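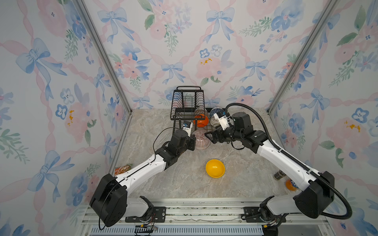
Bowls in a wire rack: on their sides or upside down?

Forum: Kitchen & Dishes > Washing Up
Page 1 of 1

mprendergast_d
Okay dish people, I need you! I've gone from a big flat drainer to one of those black wire racks with the curved handle on top, and I love it so much more than a grown adult should love a rack. Plates go in the dividers like a dream. Bowls, though! The dividers are made for plates, so a bowl either leans on its side or it wanders off and ends up sitting on the counter by itself, like the yellow one there.

How do you all do bowls? On edge, or face down? I have a mix of glass and solid colors and no two of mine are the same depth, so whatever trick you've got has to work for odd ones.

Darcy

soapsuds_maricica
Oh, I love this question. And the peony and ribbon paper behind that rack! My grandmother had flowers like that all the way down her hallway.

On edge, always. Tip the bowl so the rim is leaning a little forward and the water runs off the lip. If you stand it dead straight you get a puddle in the curve, and then you pick it up and it goes down your sleeve. Shallow ones go between the dividers, deep ones lean against the outside of the row.

tamer_a
Going to disagree with Maricica here. Upside down on a folded towel beats any rack for bowls. They can't roll, they can't knock each other, and you're not playing a puzzle game every night after dinner. The yellow one is the only bowl in that picture I'd trust not to move if I bumped the counter.

soapsuds_maricica
Tamer, a bowl face down on a towel is a little steam room! Lift it up an hour later and the inside is still wet. I did it that way for 3 years.

tamer_a
Then prop one side of it on a wooden spoon handle. Air gets in, done. I've got 14 bowls in this house and I've never bought a rack for any of them.

Paraschiva_I
14 bowls on towels, where do you cook??

I'm with the rack crowd but I want to say something about order, because I think it matters more than the angle. Wash the biggest bowl first and put it at the back. Then work forward, smaller and smaller, each one leaning on the wire and not on its neighbor. If glass touches glass I move it. I had a clear one chip on the rim from leaning against another clear one, and it was such a pretty bowl, I still think about it.

Looking at Darcy's picture, I'd give that clear one with the thin pinky-red stripes its own corner. The orange one looks happy where it is.

mprendergast_d
Paraschiva, big first is so obvious and I have been doing the exact opposite my whole life. I start with the little ones since they're quick, and then there's no room left. Trying it tonight!

Sorry about your bowl :(

falcao_edi
Hello from a household of five, so this gets tested here 365 days a year.

We do both. Bowls on edge in the rack while we wash, then when the rack fills up, the first ones get dried by hand and put away. Somebody washes and somebody dries. My youngest has decided that drying is the fun job and gets quite bossy with the towel. You don't need more space if things keep moving along.

One thing for Darcy: check whether the base of your rack is open wire sitting right on the counter. Ours is, and the drips go straight through, so we keep a thin tray under it. I used to have a Brudell with its own tray and the tray was lovely but too narrow, it caught everything except the water from the bowls on the outside. Now I use an old baking sheet and I'm very pleased with it.

Edivaldo

tamer_a
A baking sheet I can get behind. But see, you're drying by hand, so the rack is only a parking spot. You could do that with a towel :)

falcao_edi
You could! But plates, Tamer. Where do your plates go?

tamer_a
... in a rack. A small one. Fine.

soapsuds_maricica
HA. He has a rack!

Paraschiva_I
I'm screenshotting this thread.

mprendergast_d
Update, 9:40 pm and I'm grinning at a sink. Big first works SO well. I got everything in tonight, plates in the middle, bowls on edge with the rims tipped forward the way Maricica said, and a baking sheet underneath. My two deepest bowls still wouldn't stay put, so those went face down with a spoon handle under the rim, thank you Tamer. I'll see how they look in the morning.

New question while I have you: does anyone hang cups off the side of the wire, or is that asking for trouble?

Paraschiva_I
Mugs yes, anything with a thin handle no.

tamer_a
Cups go on a towel.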